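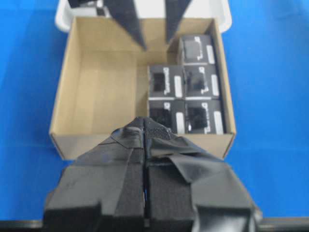

paddletax replied: if you have to ask whether the monthly email is working, it isn't, and you should go outside.

Forums | Members | New Posts | Search | Log In

Forums > Small Operators > Promotion > Does anyone read our newsletter

**lowtide_tours**
We run kayak trips out of Tiver, March through whenever the customers start crying from the cold. I send a newsletter once a month through Bideck. 456 people on the list. Last month 391 of them did not open it. I know this because Bideck tells me, in red, with a little frowning envelope.

It takes me most of an evening to write. Tide news, a coupon, a paragraph about herons. Do I quit, do I change something, or do I accept that I am writing a diary?

**paddletax**
See top of page. My view hasn't changed. We dropped ours two seasons ago and bookings did exactly what they were going to do anyway. Put the evening into answering the phone.

**innkeeper_no_more**
Disagree. Somebody who took a trip with you once is the cheapest customer you'll ever get. You're just sending it at the wrong time. People plan in winter and you're mailing them in July, when they're already on somebody else's boat.

Also what is your subject line? Please don't say it's "Newsletter."

**lowtide_tours**
It's "Newsletter, July."

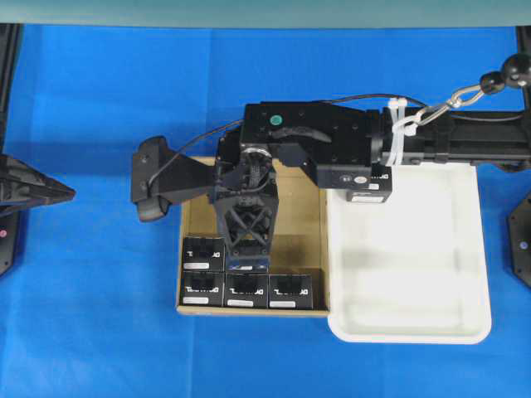 innkeeper_no_more came back with a groan and then some actual advice: put the one useful thing in the subject line and leave the word "newsletter" out of it forever. "Low tide at 7 a.m. all week, six seats left" would get opened by people who don't even own shoes that can get wet.

**lowtide_tours**
Fine. But then the people who open it have already read it.

**paddletax**
Now you see the problem with the whole medium.

**bus_window**
I do the promotion for Tilahun, the walking tour outfit, so I'll put in a word for the other side. We went from monthly to four a year and cut each one down to a single story and a single link. Fewer opens in total, obviously, but more people clicking the link, and the link is the part that pays for lunch.

Two things I'd do before quitting:

Take off anyone who hasn't opened one since last year. Your ego will suffer and your numbers will look better.

Write to the ones who do open and ask what they want. We asked 20 people. 3 answered. All three wanted to know about parking. 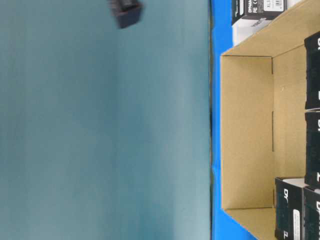
So we did an issue on parking, and I am sorry to report it's the best thing we ever sent. Two people forwarded it to their parents. I had spent years writing about architecture.

**paddletax**
Asking three people about parking isn't market research.

**bus_window**
It's three more than you asked.

**innkeeper_no_more**
One more vote for pruning. Movport charges us by the name, so every dead address was costing money — I don't know if Bideck does it the same way, check your plan.

**lowtide_tours**
It does. I just looked, and I am paying extra to be ignored.

OK, plan: prune the list, send the next one in January, tides and open seats at the top, something about where to park. The coupon can go, it was only ever used by my neighbor.

The herons are staying.

**paddletax**
The herons are why they don't open it.

**lowtide_tours**
Then those people were never going to enjoy the trip.

Contact the moderators | Copyright Small Operators Board | Back to top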